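# 4 Leftover seed and the places people keep it

**Figure 1.** Table with a brown work mat and three plastic trays, two red and one green.
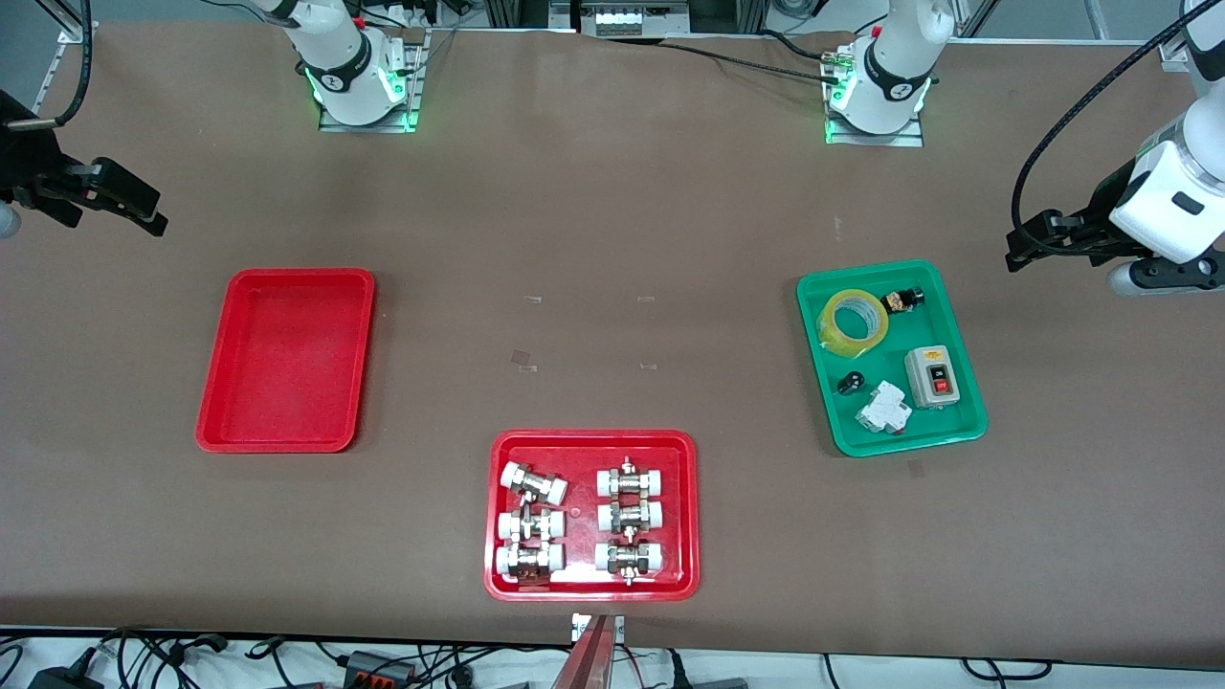 **Agnes Fjeld**
Corresponding author; lead researcher, Mosby Home Seed Study

Manuscript version 2021-01-07

## 4.1 Why the opened packet matters

Nearly all published advice on seed storage deals with sealed packets or with seed held in bulk. The opened packet, folded over at the top and pushed back into a tin, has had very little attention, although it is how most home growers keep most of their seed. A packet of lettuce holds far more than a small garden can use in one spring. What becomes of the remainder was the question that drew us into this study, and we are delighted to say that it turned out to be a much richer one than we had expected.

The earlier sections described how growers in Mosby were recruited and how the germination tests were run. In this section we take up the storage results. They cover 386 opened packets, all handed in during September after at least one full summer in the grower's own home, shed or garage. Packets were accepted in whatever state they arrived. Several were held shut with clothes pegs, and one had been mended so often with parcel tape that the variety could only be read with the light behind it.

## 4.2 Storage places

We grouped the places growers named into 4 classes: unheated outbuilding, heated living space, refrigerator, and what we came to call the "passing place". This last class was added after recruitment had begun. It covers seed with no settled home, which spent the year moving between coat pockets, porch shelves, trugs and kitchen worktops. We had at first meant to treat such packets as missing data, and we are very glad that we did not, for they gave us some of the most interesting results in the whole study.

Growers described their storage in their own words on a card, and two of us read each card separately before agreeing a class. Disagreements were few and mostly concerned lean-to greenhouses, which can be bitterly cold in January and stifling by June. We placed these with the outbuildings. A lean-to opening straight into a kitchen was put with the heated rooms if the grower said that the connecting door was usually left open.

The growers' own notes were a pleasure to read. Many went well beyond what the card asked for and told us who had given them the seed, which bed it had been sown in, and what the slugs had made of it. We have drawn on these notes where they help to make sense of a result, but they were not used in classing the packets.

## 4.3 Lettuce

Lettuce was the crop most often handed in, and the variety 'Dralto' made up a large share of it, having been sold cheaply at the spring plant fair in Mosby for several years running. This was a stroke of luck. It meant that we had a good many packets of one variety, bought in one place, which had then gone off to live very different lives.

Refrigerated 'Dralto' did well, as anyone would expect. Germination was quick and even, and seedlings came up within a short time of one another. Seed from unheated outbuildings was nearly as good in final germination, though it was slower, with late seedlings still appearing when the refrigerated trays were ready for pricking out. For a grower who sows a short row and thins it later, this difference would hardly be noticed. For one who raises plants in modules and wants them all the same size, it could be a nuisance.

The heated rooms were where things became really lively! Results here were spread across nearly the whole range, from packets that germinated as well as the refrigerated ones to packets that gave us almost nothing. Age explained only part of this. When we went back to the cards, the poorest packets tended to come from kitchens, and within kitchens from drawers and cupboards close to the cooker or kettle. Packets kept in bedrooms, in studies and under the stairs did far better. We think steam is a likelier culprit than warmth alone, although our cards did not record humidity and we cannot separate the two with the present data.

## 4.4 Parsnip

Parsnip seed has a poor name for keeping, and many books tell the reader to buy it fresh each year and throw away what is left. We had braced ourselves for a short and gloomy subsection. Refrigerated seed of 'Gullow', however, gave a perfectly usable stand in its second year, with enough seedlings from a normal sowing to fill a row after thinning. The seedlings were slow, as parsnips are, but once up they were sturdy and we could see no difference in leaf growth between them and seedlings from newly bought seed.

Outside the refrigerator the books were largely right. Outbuilding seed was patchy, and seed from heated rooms was mostly not worth sowing. A few growers had written that they always sow old parsnip seed "thick as pepper" and take what comes, and for outbuilding seed this seems to us a sound habit. It costs nothing but the contents of a packet that would otherwise be thrown out.

We would urge some care in carrying the 'Gullow' result over to other parsnips. It is a single variety and the packets came from a small number of households. Still, the finding is encouraging enough that we have already set aside more seed for a longer test.

## 4.5 Tomato, and the passing place

Tomato seed proved wonderfully tough. Packets of 'Babalola', a small yellow fruited variety handed from neighbour to neighbour in Mosby, germinated well from every class of storage, including the passing place. One packet had spent the winter in the pocket of a waxed jacket and had plainly been damp at some stage, as the paper was stained and the seeds had to be teased apart with a pin. They came up beautifully.

It would be easy to make too much of a single packet. Yet the passing place did better than the kitchen across all the crops we tested, and we find this striking. Our reading is that a packet on the move is seldom near steam for long. It may be cold one week and warm the next, but those swings seem to do less harm than a steady position above a kettle. An alternative explanation, put to us by several growers, is that people carry about the seed they mean to use, so that passing-place packets are simply younger. We checked this against the sowing dates printed on the packets. They were a little younger, and the difference remained when packets of the same age were compared.

## 4.6 How the packet was closed

We also looked at how each packet had been shut. Folding the top over twice and holding it with a clip was the most common method, followed by a single loose fold. Screw-top jars were used by a small and very loyal group of growers, many of whom also added dry rice or a sachet saved from a shoebox.

Jars helped in kitchens. In the other classes we could find no clear benefit from them, and in outbuildings there were hints of a slight disadvantage for seed that had been put away soon after a wet harvest - moisture sealed in with the seed had nowhere to go. We would not press this point, as it rests on home-saved seed only, and the growers' accounts of how long they had dried it varied a good deal.

The inner foil sachet found in many bought packets made less difference than we had supposed. Once cut, it was often left gaping inside a neatly folded outer packet. Growers who folded the foil as well as the paper had better results with lettuce, and we could see no effect at all with tomato.

## 4.7 Limits of the storage data

Packets with fewer than 200 seeds remaining could not be tested in full replicate, and this affected tomato far more than the other crops. For these packets we sowed all but a small reserve and have treated the results with more caution. The reserve seed was returned to any grower who asked for it, which most did.

The growers who took part were keen ones, and their sheds and drawers may well be tidier than the general run. Mosby also has a cool, wet climate, and an outbuilding there is a very different store from an outbuilding somewhere with hot summers. We would love to see the work repeated further south.

Storage history was reported from memory. Where 2 people in one household filled in cards for the same packet, they usually agreed on the room and often disagreed on how long it had been there. For this reason we have relied on place and printed date, and have made no use of reported length of stay in any of the comparisons given here. Section 5 turns to the sowing trials carried out in the growers' own beds, where the same packets met real soil and a very dry April.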